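Songwriting and the Listener – Session 2 handout

Why a song seems to know us

Welcome back! Last time we looked at verse and chorus on paper. Now for the part I love most: the odd moment when a stranger's song sounds as if it was written about your own kitchen.

Start with "Tumley", the opening track on the Jurndale record. Listen twice before reading the words. First time, follow only the voice. Second time, mark every breath – there are more than you'd think, and several fall in the middle of a line.

Things to listen for
- who "you" is, and whether it changes
- small place names left unexplained
- the guitar tuning, which never quite settles
- the last verse, sung lower than the rest

Then play Malý's live version, which runs about 100 seconds longer. The extra time is nearly all silence and held chords, and it's glorious.

For your listening diary, write half a page on one line that caught you. Quote it exactly. The Stultdale songbook is in the library at shelf number 3243, and it has the chords too.
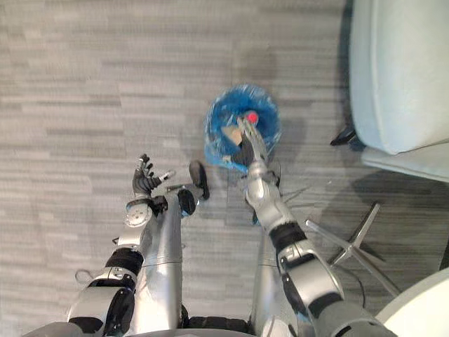 Reading for Session 3

Chapter 2 of the course reader, on bridges and key changes. Bring headphones!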